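Steaming suits most of what hangs on a sample rail: cotton, linen, viscose, wool and nearly all polyester. Leave waxed cotton and suede alone, and test silk on an inside seam first.

## Before you start

- Fill the tank to the 700 ml line with cold water.
- Hang each piece on a shaped hanger and do up the top button.
- Check the pockets. Swing tags and spare buttons leave marks if they are steamed flat against the cloth.

## Steaming a dress

1. Let the steamer run for 30 seconds, pointed away from the clothes, so it doesn't spit.
2. Start inside, at the lining. A creased lining pulls the outer layer out of shape.
3. Hold the hem taut with your free hand and work from the top down. Keep the head just off the fabric.
4. Do pleats one at a time. On the long Kinnear skirt, peg each pleat at the hem before you begin.
5. Leave the piece to hang for ten minutes before it goes in a garment bag.

## Packing the rail

Put the heaviest coats at the two ends and the dresses in the middle. The folding rail from Stovell takes roughly 44 kg, but it bows in the middle well before that.

Number the bags in running order and tape the list to the first one.
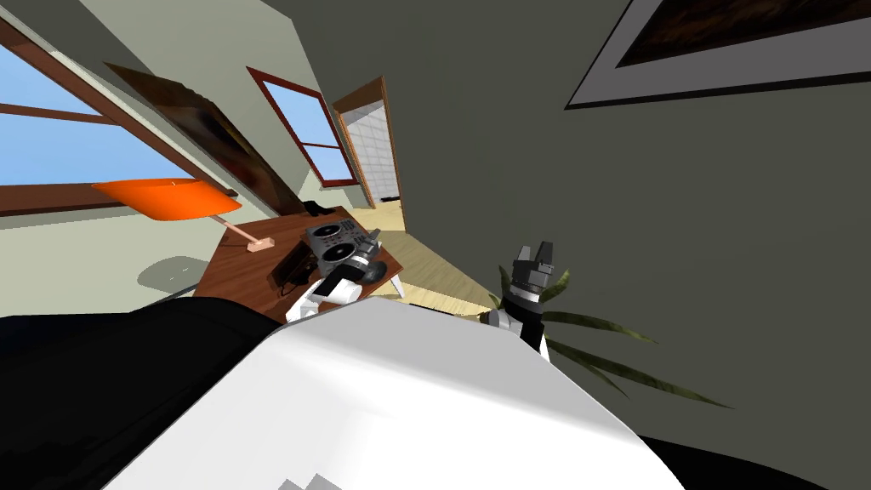 ## Shoes and hats

Stuff shoes with tissue and pack them in pairs, soles outwards. Hats travel crown down in their own box.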